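## 4. Where on the walk do groups laugh?

The survey told us who came on the ghost walks at Brurkmont and what they paid. It told us very little about the part we were most excited to study, the moments when a group of strangers begins to act like a group. For that we went back to the walking notes, and they are a treasure. Our observers wrote down when people bunched up, when someone grabbed a sleeve, when the talk got louder, and above all when people laughed.

We handed out 900 cards over two winters and got 787 back, which is a wonderful return for a card filled in outdoors in January by people wearing gloves. Each card asked the visitor to name the stop they would tell a friend about. We had expected the Tannery Steps to win easily. The guide puts out the lantern there, and an actor speaks from behind the wall. It did well, but the stop that came up again and again was the short wait at the pump before it, where nothing is staged at all.

This was a thrill to find, and it fits what the guides at Fragkou, the company that runs the walks, had been saying to us from the first evening. They call it "the hush." The guide has just told the group that the next bit is narrow and that they should go in pairs. Then the guide stops talking. People look around for someone to pair up with, a joke is made, another person makes a worse one, and by the time the lantern goes out they are laughing with people whose names they don't know.

**Figure 1**

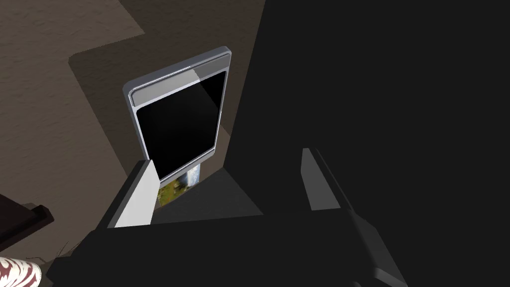 The jokes themselves deserve a paper. They are almost never about ghosts. Visitors joke about shoes, about the cold, about who in the family will be left behind, about the price of the parking. We sorted them loosely by subject and found that jokes offering up someone else ("take him first") were far more common in family parties, while people who had come alone mostly joked at their own expense. Groups from a single workplace did both, and they kept the same victim all evening. One office party was still offering up its payroll clerk at the final stop, with his full support.

### 4.1 Scare and hush compared

To look at this more closely we marked each stop on the route as a scare, a story, or a hush. A scare has an actor or a sound effect. A story has only the guide. A hush has neither, and so before this study it didn't appear on the route sheet. Adding it changed how we read all of our earlier notes.

Laughter after a scare is quick and high, and it dies off as soon as the group starts to move. We think of it as relief. Laughter in a hush starts with one or two people and spreads. It often carries on down the next street, and it can be revived later by a single word from the person who started it. When our observers noted visitors speaking to someone outside their own party, they had in most cases shared a joke with that person at a hush earlier on.

We want to be careful here. A person who is going to chat with strangers may simply be more likely to joke at the pump, and our notes can't pull those two things apart. Weather matters too. On wet nights the guides shorten the pump stop, so the evenings with a long hush were also the more comfortable evenings. Still, the pattern held up when we looked at dry nights by themselves, and it held for guides with very different styles. One of them is a booming storyteller, and another barely raises her voice above the fountain.

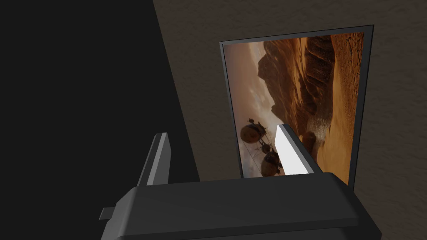 The size of the group makes a lovely difference as well. Small groups need the hush most. In a large crowd somebody will always break the silence, and the rest can enjoy it from the back. In a small one the silence can stretch until it hurts, and then it either cracks open beautifully or the guide has to step in. Guides told us they dread this on a quiet weeknight. We would encourage them to hold out a little longer, since the small groups that got through it on their own gave the warmest comments on their cards.

Children change things again. They don't respect a hush in the least. A child will ask, loudly, if the ghost has gone home, and the whole group is saved. Several cards named "the kid" as the best part of the walk, and in every such case we could match to our notes, the kid's big moment had come while the guide was saying nothing.

### 4.2 What the discount did

Clurberg, the neighboring town, runs a similar walk with a two-for-one offer on weeknights, and we had hoped to use it as a comparison. The offer does bring people in, and it brings them in pairs. That turns out to shape the evening in ways a box office would never see. Couples arrive with their partner for the Steps already chosen. There is no looking around at the hush, less joking, and much less talk across parties. People on these nights were every bit as happy with the walk as those who paid full price. They just had a more private time.

Parties on the family ticket were more open. They often had an odd number of people, which left one of them free at the moment of pairing, and that spare uncle or teenage cousin did a huge amount of social work. We came to look forward to spotting this person at the start. If a discount is meant to bring people together as well as fill the places, an offer that suits an uneven party may be well worth trying, and we would love to see a walk try it. 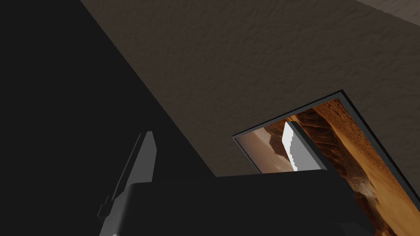 *Grigoris Chrysikopoulos*
*Susurska, Sunday, March 25, 2001*

### 4.3 A note on the observers

The walking notes were made by people who went along as ordinary paying guests, with the company's permission. They wrote nothing down during the walk. Each observer filled in a sheet straight afterward, most often in the café by the tram stop, and where two observers had been on the same walk they wrote their sheets at separate tables. Agreement on the place of laughter was very good. Agreement on who had started it was poor, and we have left that out of the results except where both sheets named the same person.

Observers also got scared. We mention it as a limit on the data, and with great affection for the actors. The sheets for the Tannery Steps are shorter than those for any other stop, and several of them skip the seconds after the lantern goes out. An observer who has been on the walk many times knows exactly when the voice will come and still jumps. For that reason our account of the scares leans more on the visitors' cards, and our account of the hush leans more on the sheets.

Guides saw a draft of this section and asked for one correction, which we have made. The pump does have a story. It used to be told in full, and it was dropped from the route when the walk ran long. Two of the older guides would like it back. We hope they find another spot for it, maybe on the church side of the square, where the group has to wait for the crossing anyway.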